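September 29, 2020

Started on the Kulari boxes after breakfast. They have been in the hall closet since July and I was tired of moving them to get at the vacuum. There are over 3000 slides altogether, going by my father's own list, which he kept in a green ledger with the box number, the year and a few words for each tray. His handwriting is small but it holds up well. The last pages are in pencil and have rubbed.

I had the scanner set up on the dining table by nine. It's the Gamik, secondhand, and it takes four slides at a time in a plastic holder. The holder doesn't close properly on the left, so I hold it down with my thumb when I slide it in. Brush, puff of air, load, scan, label. By lunch I had one whole tray done and had only stopped once, for the mail.

The first tray was the year we lived in Matlala. I was five or six. Most of it is the road and the hills and other people's cars. My father liked to stop on a long drive and photograph the road behind us, and then get back in and say nothing about it. There is one of my mother on the front step with a bowl of beans in her lap, squinting, and I must have looked at that one for ten minutes. I had forgotten the step was painted red. I'd have told anyone it was gray.

Anathi Mokgethi called at noon about the book club and I ended up telling her about the beans. She asked whether I meant to keep all of them or only the good ones. I said all of them for now. Her aunt threw out everything that didn't have a face in it, and the family lost every picture of the old house that way. I wrote that down on the back of the ledger so I would remember it when I get to the trays of clouds.

There are a lot of clouds.

After lunch I worked on the file names. My first idea was to use the place first and then the year, but he wasn't consistent about places. Kulari is sometimes "K." and sometimes "the coast" and once just "Wind." So it will be box, tray, slide number, and the words from the ledger typed exactly as he wrote them. If I know something he didn't write, I'll put it in a separate notes file with my initials. I don't want someone later mixing up my guesses with what he knew.

Then the question of where to put everything. Each scan is large at the setting I'm using, and I have been putting off the arithmetic. Themba Sibiya has said more than once that a single hard drive is one fall away from being no hard drive, so I am going to keep one set at home, one at my sister's, and one somewhere that isn't a house at all. I haven't decided on the third. The original slides stay in their trays in any case. 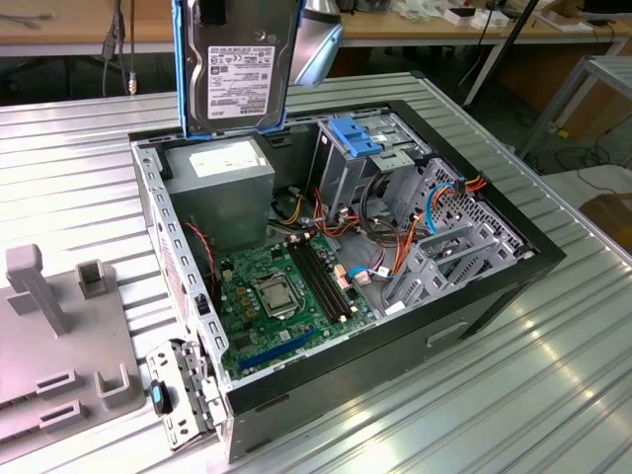
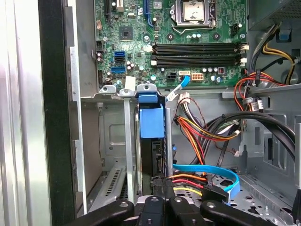

Should the slides be cleaned before they are scanned or fixed up on the computer afterward? Clean them first, with a soft brush and a hand blower, and leave anything stuck to the film alone.

I did try to be clever with one of the stuck ones, a beach picture with a brown fleck right in the sky, and now it has a brown fleck and a small scratch. I wrote its number down. I won't do that again.

By the middle of the afternoon the light had come around to the dining room and I could see dust on everything, including the ones I'd just brushed. I pulled the curtain and went on with the lamp. The second tray is labeled "Ema, wedding and after." Ema was my father's cousin and I met her maybe three times. She is laughing in nearly all of them. In one she is standing on a chair to reach something on top of a wardrobe, still in the dress, with two men holding the chair. I recognize one of the men but can't get the name. My sister may know. I sent her that one and the one of the beans.

She wrote back within the hour. She says the man is the pharmacist from Kulari and that he later sold our father the camera. She didn't comment on the beans, but she called in the evening and talked about our mother for a long time, so I think she had looked at it.

Some of the color has gone. The Matlala slides have turned pinkish, especially the ones at the ends of the tray, while the wedding ones are nearly as good as new. A different film, I suppose, or a different shelf. I am scanning them as they are, pink and all. Anyone who wants to correct the color can do it on a copy. I know that if I start on that myself I'll be here until spring with one tray done and the rest still in the closet.

Slide 442 on the list is missing. The slot was empty and the ledger says "Self, by A." I have no picture of my father from that year, so of course it would be that one. It may have been lent out. I went through the loose envelope at the bottom of the box and found eight others that aren't on the list at all, two of them blank, but no 442. I'll check the lid of the projector case tomorrow – he used to leave slides there when he didn't feel like putting them back.

Packed up at five and wiped the table. If I keep on at this speed I could have the first 600 finished in a couple of weeks, allowing for days when I don't feel like it. My back is sore from the dining chair. I should bring in the one from the desk.

Supper was soup and the end of the bread. I left the green ledger open on the counter at the wedding page and read some of the entries while the soup heated. Next to one of the cloud trays he had written "Better in person." I hadn't noticed it this morning.

Need to buy: bulb for the lamp, labels, another puffer. Call the library about the projector. Ask my sister who A. was.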